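Nalham Chapel: readiness checklist for funerals and memorial services
Walked round on July 26, 2022 by Annunziata Zanetti, with Graziella Monti holding the keys
Last walk-round: April

1. Main doors, both leaves open fully. PASS
The left one still needs a shoulder. Bearers coming in on that side should be warned before they have their hands full.

2. Aisle clear, carpet flat. FAIL
The carpet has lifted by the third pew again. Tape was put down in April and the carpet has eaten it. Rosario Russo to refix before the next service, with something other than tape.

3. Seating. PASS
Limit is 90 seated. The card in the porch says 300, a figure left over from the days of the gallery, or of thinner people. Card to be replaced.

4. Trestles for the coffin. PASS
Both level, feet sound, locking bars tight. The older pair must not be used and should stop reappearing in the vestry.

5. Microphone and loop. PASS, with comment
Works at the lectern. Anyone who steps back to compose themselves is lost from the fourth row onwards, and eulogies are largely made of stepping back.

6. Music player. PASS
Tested with three discs and a phone. Families should send their choices the day before. We have had the wrong version of a hymn once and the wrong sort of song altogether once, and the second went down better.

7. Candles and sand bucket. FAIL
Bucket present. Sand present. Also present: toffee papers, an order of service from the Maglaya funeral and a glove. Empty and refill.

8. Memorial book and pen. PASS
Book is at page 71. The pen on the string has been replaced by a pen.

9. Flower stands. FAIL
One of the tall ones leans. Wire needs cutting back and twisting in again at the base. Benedetta Leone says it has leaned for years and that people allow for it.

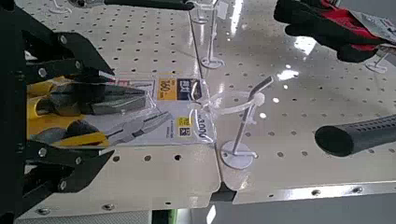 10. Hearse space kept clear. FAIL
Cone in place, with a car parked neatly beside it.

11. Printed orders of service. PASS
Cupboard holds 700 blank covers, all cream. Homa Arabzadeh to stop ordering them.

12. First aid box and drinking water. PASS
Plasters in date. Glasses washed.

Rechecks needed: 2, 7, 9, 10. Key back on its hook.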